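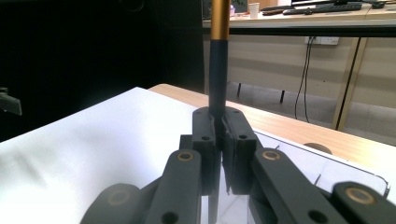 Settlement terms for October silver contracts

D_Marikar
Members holding 40 lots or more are reminded that Saha Clearing has raised initial margin from 900 to 920 dollars per lot. Positions must be covered by 4 p.m.

mosel_desk
The notice gave one session to comply. Smaller accounts required more time, and I consider the increase poorly handled.

H. Seneviratne
I respectfully disagree. Twenty dollars per lot is modest after the recent swings in price.

mosel_desk
For an account with 146 lots, it is 2,920 dollars at short notice.

D_Marikar
Your objection has been forwarded to Saha. The deadline stands.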